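Cell 2 notebook, Momico bench
February 7, 2018
Present: Jayson Dizon, Evelien Bosman, me (Wilmer Villca)

Task is the backpack packing, program Cleltulitz. We got a safety stop in run 88: right arm, force limit at the wrist, during the zipper step. No damage that I can find, but the same code came in run 431 of the August series and at that time we closed it as "operator". I think this was wrong.

For the zipper step the fingers must hold the pull by its narrow side and go along the track, without lifting.
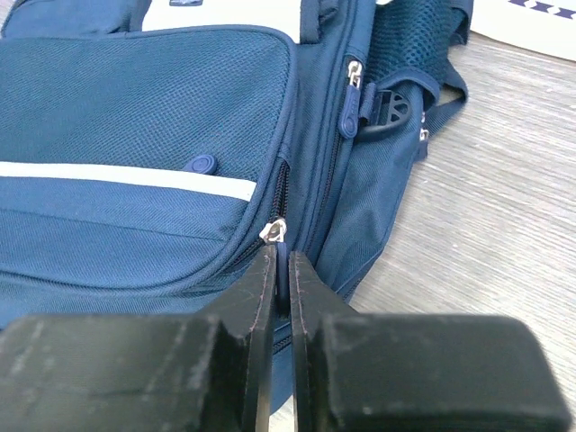

The path in the program is still a straight line. The track on this bag is not straight at the corner of the pocket, so the gripper pulls sideways and the force goes up until the controller stops it. Jayson says the limit is also too low for this fabric. I do not agree yet, and I asked him to leave the limit where it is.

Second point, the stop itself. When the right arm stops, the left one finishes its move before it stops too. Log gives 1359 ms between the two. For two arms over one table this is too much.

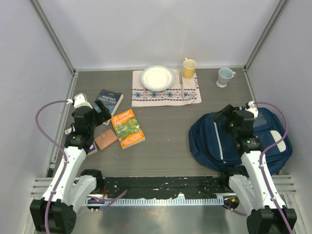
Both arms over the table, grippers empty. Backpack at the right, books and wallet at the left.

Evelien read the wiring plan from Dekker again. The stop signal to the left controller goes through the program and is not hardwired – I had understood the opposite. Frans Verbeke must confirm this before we change anything. Until then only half speed when both arms work on the bag at the same time.
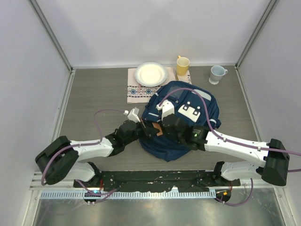 With the grippers so near to each other, a late stop on one side can push the wrist of the other. Hands stay outside the booth also during a pause, until the drives are off.

To do:
Jayson – new path with a curve at the pocket corner
Evelien – mail to Frans, with log 1617 attached
Wilmer – open the August report again and correct the cause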